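Proritz hand and arm, three weeks in

Quick one as I'm between jobs. Had the Proritz on the bench since May, the right arm with the five-digit hand, on loan from Lukport. Going back Wednesday so writing this while I still remember what annoyed me.

Setup. Slow. Manual is 200 pages and the bit you want is on page 9, after that don't bother. Rail bolts were fine, cable routing wasn't. Clips are far too small for the cables and two pinged off the first afternoon. Bought my own.

Teaching it is the good part. You put the glove on, do the job, it copies. We did household stuff mostly, cups, cloths, bottles, things with padding. Soft things are where cheaper hands fall over and I wanted to see if this one did too.
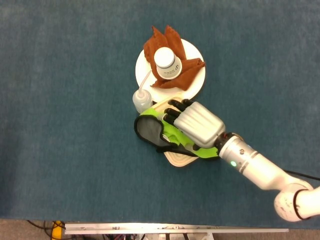 Fingers are better than I expected. They give a bit when they press down on something squashy, so you don't get that horrible stall and beep the Royer does. Thumb is the weak point. Fine on anything chunky, hopeless at picking up one layer of cloth. Vasanthi got it to work by coming in from the side, I never did. Flat plates also a no unless something lifts the rim.

Carpet top was Vasanthi's idea and I'd reccomend it. Hard bench, things skate off the second a knuckle touches them. Also much quieter.

Noise: a whine at the wrist when it holds still. Not loud, gets to you by four o'clock though. White covers mark easily.

Software is Lokari's, monthly licence, and it logs you out at lunch. Every day. Emailed support, Dilruba Weerakoon replied same afternoon, very nice, said its a known thing. Still does it.

Price. 694 a month for the arm and hand, another 400 if you want the second arm. I wouldn't, not for table work. Delivery was included, collection isn't, check that before you sign.

Would I rent again? Yes for soft goods and big handles. No for anything thin. Four stars, would be more with decent clips and a thumb that tries harder.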